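May

Up at 6 and in the lab before the others, which meant I could have the good stool. Liesl had left a note on the bench saying the left arm was losing its zero again and to home it twice before doing anything. I homed it twice. It was still out, so I did it a third time and then it behaved.

We have the suturing task to finish before the end of term and I am behind on it. The project is split three ways. Liesl Mayrhofer has the control side, Edivaldo has the labelling and the scoring, and I have the part where a person sits at the console and ties knots until there is enough to learn from. I thought I had picked the easy one. My shoulders say otherwise.

Spent the first hour on the log. The folder name had a space in it and the Groltside script fell over every time it reached it, without saying why. Renamed the folder, ran the script again, went to fill my water bottle, came back and it had finished. The count stands at 561 runs kept out of the 700 we promised in the proposal. Edivaldo Camargo wants to throw out more of the early ones, where I kept dropping the thread. Liesl wants to keep them all and mark them as poor. I said I would go along with either as long as I don't have to do them over.

Then knots until lunch. My throws are better than last month. The first one goes down flat most of the time now, and I have stopped pulling the second so hard that the edges pucker. What I still can't do well is let go. I open the jaws and then move before they are properly clear, and the tail comes along with them. Liesl says to count one full beat with the jaws open before moving. I tried it and it felt very slow, but the trace on Kitside came out smoother, so I suppose she is right.
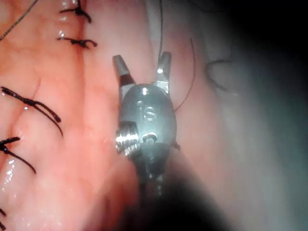
Jaws open beside the row of stitches. Loose thread over on the right.

I copied that one out for the report because the jaws are easy to see in it and so are the knots. Edivaldo says the right side is too dark to print. I may put it in anyway and find a better one later. We need a figure for the section on grasping and I don't want to spend another afternoon going through frames.

Lunch was the cheese roll from yesterday. Ate it in the corridor as there is no food allowed in the lab, and read the marking sheet again while I was there. There are more marks for the write-up than I remembered and fewer for the demonstration. I told the others. Liesl was annoyed, as she has put most of her time into the demonstration.

In the afternoon Edivaldo tried the first version of his model, which he has called Peng for reasons he won't go into. It is meant to look at the view from the wrist and say what stage of the knot we are at. On the runs it had already seen it did very well. On the new ones it got the needle stages right and then mixed up pulling tight with letting go, over and over. We sat and watched them back at half speed and I could see the trouble, as I couldn't always tell them apart myself. He is going to feed it a few frames either side and see if that helps. He labelled 2643 frames by hand to get this far and was rather quiet about the result.

I asked if we should give it the jaw angle as well, from the log. Liesl said that was cheating. Edivaldo said it was a sensor like any other. They went on about it for a good while — I got on with winding the spare thread back on its card — and in the end we agreed to try it both ways and report both. That is more writing, and the writing is mostly mine.

Did another short set before packing up. Two decent knots, one that slipped, one where I lost the thread behind the instrument and had to feel about for it. I kept the bad one and marked it as poor, which will please Liesl.

Shut down the arms at half past five, covers on, console off at the wall. Signed the book. Missed the bus and walked, and it rained from the bridge onwards.

To do tomorrow: ask about the Esevus cable, which is still on order. Send Liesl the new traces. Start the grasping section, even if it's only the headings. Buy bread.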